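**Mendholm laboratory reports a simpler way to choose training demonstrations for two-armed kitchen robots**

*Fernport, June*

The robotics laboratory at Mendholm has published the results of a study on how two-armed robots can learn kitchen tasks from a smaller set of demonstrations. The study was made completely in simulation. It shows that the selection of the demonstrations has a larger effect on the final result than the laboratory had expected when the work began.

The method is called Irkcombe, after the street where the group had its first office. It was developed by a team of five researchers under Vikas Joshi, and it is now released together with the simulated kitchens and the full evaluation records.

Robots of this type usually learn by imitation. A person guides the two arms through a task, the movements are recorded, and a control policy is trained on the recordings. The recording is slow and tiring for the person who does it. It is also common that many recordings are almost the same, so the policy sees one easy situation very often and a difficult one only a few times.

Irkcombe looks at each recorded demonstration before the training starts. It compares the positions of the objects, the path of each arm and the moment when one arm must wait for the other. Demonstrations which add little new information are put aside. The remaining ones are used for training in the normal way, and no change is needed in the policy itself.

For the study, the team prepared 12 kitchen tasks, among them moving vegetables from a cutting board to a plate, and placing dishes in a rack. The objects were put in new positions at the start of every trial. The same surfaces and lighting were used for all the methods that were compared. 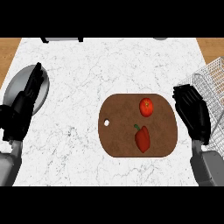

From a larger collection, the method kept 131 demonstrations for the complete set of tasks. A policy trained on this selection did better than a policy trained on the whole collection in four of the tasks. In five others there was no clear difference between the two. In the remaining three the policy trained on the whole collection was better, and the laboratory has reported these cases in the same detail as the successful ones.

"We were first a little suspicious of the result," said Vikas Joshi. "We repeated the training with different starting values, and the order of the tasks stayed the same. Then we started to look at the recordings one by one, and we could see that many of them were teaching the robot the same reach again and again."

The strongest improvement was found in tasks where both arms work close to each other. In these tasks the policy trained on everything often stopped with the two grippers near the same object, and neither arm continued. The team believes that the large collection contained too many recordings in which only one arm was really active. After the selection, the share of recordings with both arms in movement was higher.

The three weaker results all come from tasks with thin or narrow objects, where a small error in the grip is enough to fail. Here the recordings which look almost equal seem to be useful after all, and the method removes too many of them. A corrected version of the comparison step is being tested at present. It treats the last part of the reach separately from the rest of the movement.

The laboratory wishes to point out that the results are valid for simulation only. Contact between a gripper and a soft or round object is difficult to model, and a policy that performs well on a simulated counter can still fail on a real one. Tests with physical arms are planned together with Malhotra, an engineering company in Fernport which builds equipment for large kitchens. The company has not taken part in the study and has not paid for it.

The code, the list of selected demonstrations and the records of all trials, including the failed ones, can be requested from the laboratory without cost for research and teaching. Groups who wish to add their own tasks are asked to use the supplied form for the starting positions, so that the results can be compared later.

**Contact for the press**
Vikas Joshi, Robotics Laboratory, Mendholm
Interviews are possible by telephone or at the laboratory, after agreement in advance.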